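Filed under: Home & Storage > List archive > October 2020

Subject: Re: bins for the packing table

Fenna Dewulf wrote:
> Has anybody found a decent bin for sorting small stuff before it gets
> packed? My cardboard boxes have gone soft at the corners and I lose
> things under the flaps. I'm doing craft kits at home, 40 at a time,
> mostly in clear bags. Straight sides or sloping? Does the color matter?
> Yee-man said to ask here.

Hi Fenna, hi all,

Oh, I'm so glad you asked this, because I spent most of September thinking about bins and my family is tired of hearing it!

Sloping sides, every time. I had straight ones for years (the stackable kind from Evstead, very handsome on a shelf) and the little bags always ended up flat against the wall where I couldn't get a finger behind them. With a slope they slide back toward the middle and you just scoop. Get an open top too, and wide. Lids are fine for the attic but on a packing table they only end up on the floor.

About color: I like plain gray. Clear bags are shiny and crinkly and they vanish in a white bin, at least under my kitchen lamp. On gray you catch the folds right away.

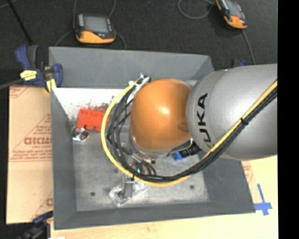
Don't worry about scuffs, either. Mine looked terrible after the first 100 kits and has looked exactly the same ever since. I wipe it out with a damp cloth when glitter gets in (glitter always gets in) and that's all the care it has ever had. If you find one with a couple of small holes in the floor, grab it! Crumbs and paper bits drop through when you give it a shake. Just put a sheet of newspaper underneath, and keep loose beads out of it, which I learned with a whole packet of seed beads.

One more thing, don't fill it to the top. A single loose layer of bags is so much quicker to pick from than a heap, even if you have to refill more often. Dirk Verhoeven swears by the heap and we have agreed to disagree.

The Neleck ones are a bit deep for short arms, by the way. Lieven has a spare you could try before buying anything. Lieven, is it still in your garage?

How are you closing your bags, Fenna? I'm still folding and taping and would love something faster.

Milan Brouwer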